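实验记录
2021年7月20日

今天主要处理Zerov那套对比,就是“加不加胸前视角”的问题。先把结论写在前面,省得过两周翻回来又以为有结果了:目前的数据不支持我们5月份在组会上的说法。至少在按按钮这一类任务上不支持。

背景简记。5月的版本用的是Tutar策略(模仿学习,图像加关节角输入,一次输出一段动作),训练集1,703条,是开抽屉、放杯子、按按钮几类混在一起的。当时报的是混合成功率,胸前视角加进去以后涨了一截,大家都挺高兴。我当时就觉得混合成功率这个数不好解释,现在把微波炉开门单独拆出来看,果然麻烦。

拆出来以后,跟微波炉有关的只有323条。这323条里还有34条是操作员第一下没按准、挪了位置再按的。标注规则里没写这种算不算成功示范,前后两批标注的处理不一样:前一批全部保留,后一批把第一次失手那段剪掉了。也就是说,两组对照用的数据本来就不是一回事,差异里有多少来自视角、多少来自剪辑,现在分不开。

这一条要写进Prirnel的数据说明里,别再口头传了。

上午做的事:

一、重新跑评测。每个条件20次,微波炉位置固定,起始位姿在小范围内随机。两个条件的差别是20次里差两次。20次差两次,什么也说明不了,扔硬币也能扔出来。草稿里那句“显著优于”必须删,我已经在文档里标红了。

二、查成功判据。Shehu那个自动判定脚本看的是末端位置进没进开门键附近的区域,再加一个腕部力矩阈值。它不看门开没开。我回放了几条判为成功的,指尖确实到了键边上,力矩也过了阈值,可是顶的是面板外壳,不是键。这种全算成功了。5月那批数字就是用这个脚本出的,所以那批数字也得打问号。

三、试着换判据,改成看门缝。门和控制面板之间的竖缝在胸前视角里还算清楚,拿它做门开的信号应该可行。麻烦的是门玻璃是深色的,带反光,人或者机械臂一动,玻璃里的影子也跟着动,简单的帧差会误报。先人工判,脚本后面再说。

下午主要看接近阶段。开门键在面板最下面,凹进去的一个椭圆,正上方隔一小段就是橙色那排键。两边都是“按下去”的动作,数据里两种都有,策略有时候会停在中间某个高度。我怀疑它学到的是“去面板下半部分”,没有学到“去那个椭圆”。这是猜测,没有证据。要验证也不难:把微波炉整体垫高几厘米,看落点是跟着走还是留在原来的高度。如果留在原高度,那所谓视觉带来的提升就更可疑了,多半是在背关节角。

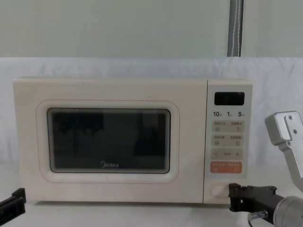
图1 右臂指尖位于开门键旁,胸前视角。左下角为左臂夹爪。

光看这种单帧,判断不了键有没有压到底,所以拿截图当成功证据的做法也到此为止,组会上不要再放了。要放就放整段,连门的状态一起放。

另外有个混淆因素一直没人提。采集时桌面是白的,后面挂白布,背景干净得过分。在这种布置下视觉特征当然好学,换到Zerov计划里说的真实厨房台面,能剩多少我不乐观。白布本身有褶皱,每次重新挂都不一样,这倒是顺带给了一点随机性,可是谁也没记录哪些天重新挂过,所以也没法拿来分析。

关于“胸前视角有用”这件事,我现在的态度:可能有用,没证明。比较像样的做法是下面这样,工作量不算小,但不做就别写进论文。

1. 34条重按的数据统一处理。保留和剪掉各训一个,先看这一项自己能造成多大差别。
2. 同一份数据、同样的训练步数,换随机种子重训,报种子之间的波动。5月那版只训了一个种子。
3. 评测次数往上加,每个条件20次不够。两个条件交替着跑,不要上午全跑A下午全跑B,光线和电机温度都在变。
4. 判成功的人不知道当前跑的是哪个条件。
5. 垫高测试,左右平移也各做一组。
6. 加一个把图像输入全部遮掉的对照。如果遮掉以后在固定位置还能按到,前面的讨论基本要重来。

第6项最便宜,明天先做。说实话这个对照5月就该有。

杂项:右臂夹爪下面那根黑线接近时离桌面偏近,明天开跑前用扎带往上收一收。评测日志的文件名里没写模型版本,今天靠改动时间对了半天,有两份对不上,作废,没有计入上面的20次。Tutar的配置文件里动作段长度和5月记录本上写的不一致,还不清楚是哪边写错了,先去翻提交记录。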